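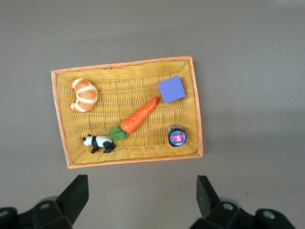 Vol. 14, No. 2 | Page 36

Keeping the Fingers Straight
How one bench cell at Flillirden is set up, checked and put back in order

The picking cell at Flillirden takes up one end of a narrow workshop and consists of an arm, a parallel gripper, a small camera at the wrist, a gray tabletop and whatever is on the tabletop. On a test day that may be a woven tray with a carrot, a croissant, a cube, a tin and a panda in it. The objects matter less to the maintenance crew than the two black fingertips at the bottom of the camera view. If those are where they should be, the rest of the morning goes quickly.

The cell runs a program called Corier, written in-house, which chooses a grasp from the wrist image and sends the arm to it. Corier assumes that the camera, the gripper and the table stand in a fixed relation to each other. Every part of the upkeep routine exists to protect that assumption.

Starting up

Power goes to the controller first and the gripper second. In the other order the gripper reports its last stored opening as its present one, and the first close command may begin from the wrong place. The arm is then jogged clear of the table and left idle until the controller reports steady joint temperatures. In January, with the workshop heating off overnight, the wait is long enough to do the visual check of the fingers.

That check is short. The fingertips should be flat, level with each other and at the same angle. The round bolts in the finger brackets carry a paint stripe across head and bracket, put on in the shop at the last tightening. A broken stripe means the bolt has turned. The bolt comes out, the thread is cleaned, a drop of medium-strength thread locker goes on, and it is tightened again with the torque driver that hangs on the side of the controller cabinet. No other driver is used on the gripper. A pair of brackets was once bent with a long-handled hex key and the replacements took most of a month to arrive.

Camera and table

The camera sits on a two-screw mount between the wrist flange and the gripper body. It should show the work surface with both fingertips along the lower edge, one on each side, and clear table between them when the gripper is open. The technician overlays a stored reference image on the live one. If the fingertips line up, the mount has not moved. If they are off by the same amount on both sides, the mount has shifted. If only one is off, the fault is in that finger and the camera is left alone.

People new to the cell tend to recalibrate the camera in both cases. Doing so with a bent or loose finger hides the fault inside the calibration, where it stays until the finger is changed and every grasp lands to one side.

The table has a matte finish, picked to keep glare out of the image. It is wiped with a damp cloth, then a dry one. Solvent leaves a shine. Crumbs of foam, thread and rubber dust show up as dark specks in the image, and Corier will sometimes mark a large one as a thing to be picked.

Test objects

The tray is placed by hand with no fixture, and a few degrees of tilt is left in. Corier has to find the rim for itself, and a tray that is always square to the arm tests very little.

Each object in the tray puts a different load on the fingers. A foam cube gives under pressure and shows whether the force limit is set too high; corners that stay dented are a bad sign. A round tin does not give at all. It slides if one finger touches before the other, so it is the best quick test of centering. A carrot tapers, and the grasp has to be made across the body at a point that clears the leaves. A small standing figure has thin legs and tips over easily. The croissant was added for its curve, which offers the fingers a good grip across the belly and a poor one near the tips.

A woven floor adds trouble of its own. The strips are uneven in height, and a fingertip sent too low catches on one and drags the tray. The lowest allowed height over the tray is therefore set two millimeters above the value used on bare table – a change that ended most of the force trips logged in the first weeks.

The long count

After any repair to the gripper the cell must complete a run of 1000 picks before it goes back on the schedule. The last full run followed a change of both finger brackets. It gave 936 clean picks on the first attempt. The remaining 64 were sorted by cause, and the largest group came down to one finger closing slightly ahead of the other. The linkage was shimmed and the run repeated from zero.

Shorter checks of 200 picks are done after a camera adjustment. They are logged on the same sheet, with the tray position noted at the start and again at the end.

Spares and service

Flillirden buys its fingertips from Kinnunen, in pairs, and fits them in pairs. A new tip beside a worn one gives an uneven close. The gripper body goes out to Resuvon for service when play in the linkage can be felt by hand with the power off. While it is away the cell runs on a second body of the same type, with its own calibration file. The file name is written on tape on the housing, and the tape is checked against the screen before the arm is enabled.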